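Résidence Graleritz, contrôle de sécurité des parties communes, passage de juillet
Tournée faite par Ognjen Radulović, relue par Ilir Mujić

Bonjour à toutes et à tous, je reprends la liste dans l'ordre habituel, avec mes remarques à la suite de chaque point, et pardon d'avance si je m'étends un peu, vous me connaissez !

1. Extincteurs du hall et du sous-sol : CONFORME
Plombs en place, étiquettes lisibles. Celui du local à vélos était caché derrière une poussette, je l'ai dégagé. Merci de laisser le passage.

2. Éclairage de secours : À REPRENDRE
Le bloc du palier 6 ne s'allume plus quand on appuie sur le bouton d'essai. Atanasov a la pièce en commande et passera après 9 h, le temps que les enfants soient partis au centre aéré.

3. Portes coupe-feu : CONFORME AVEC RÉSERVE
Elles ferment bien toutes seules, sauf celle de la cave, qui frotte au sol (l'humidité, toujours elle). Un coup de rabot suffira, Ilir s'en charge.
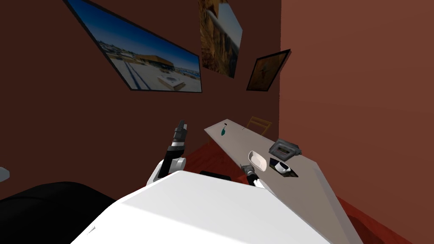 4. Salle commune, peinture et mobilier : À SUIVRE
La question de la teinte revient à chaque passage, alors je la note une bonne fois. Le dégagement devant la sortie doit rester de 100 cm, tables comprises, et la porte doit trancher nettement sur le mur pour qu'on la trouve sans chercher. Un brun rouge foncé d'un côté et une terre cuite plus claire de l'autre, avec une longue table blanche, moi je trouve cela très chaleureux, mais il faudra alors une porte claire et un panneau bien éclairé. Caltard nous prête son nuancier.

5. Prises et rallonges : NON CONFORME
Multiprise Gamo branchée sur une autre multiprise derrière le réfrigérateur. Je l'ai retirée, elle vous attend dans le tiroir.

6. Garde-corps de l'escalier : CONFORME
Rien ne bouge, j'ai secoué de bon cœur.

Reste à faire avant le prochain passage : points 2, 3 et 5. Pour la teinte, glissez un mot dans la boîte d'Ilir.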